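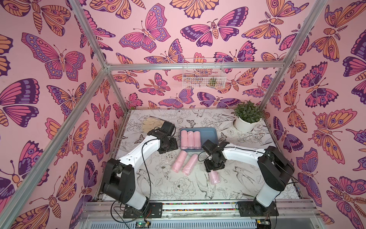 NOTES - union hall talk, county exec race. keep it under ten min

Open w/ thank yous. Prelness local first, then Kurnness people in back.

Valderrama visit - Alcides came thru in May, toured the Emaritz training shop, stayed past the hour. Say that. Other side hasnt come once.

His jobs plan:
- 200 apprentice slots first year
- prevailing wage on every county job, no carve outs
- reopen the Dissanayake bus yard (PAUSE, they'll clap)
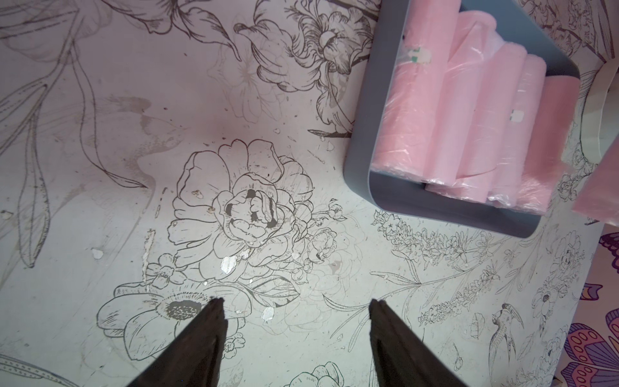 Then turnout. Lost this seat by 333 votes last time. 3070 members in the county, too many stayed home. Slow down here, repeat teh 333.

Ask: need 100 people for doors. Clipboards by the coffee. Dont let them leave w/out signing!

If asked abt the sales tax - he's against, move on. Dont get into the stadium.

Close, hand mic back.

Recent items
Kurnness local backs Valderrama
Early voting sites and hours
Bus yard hearing moved to May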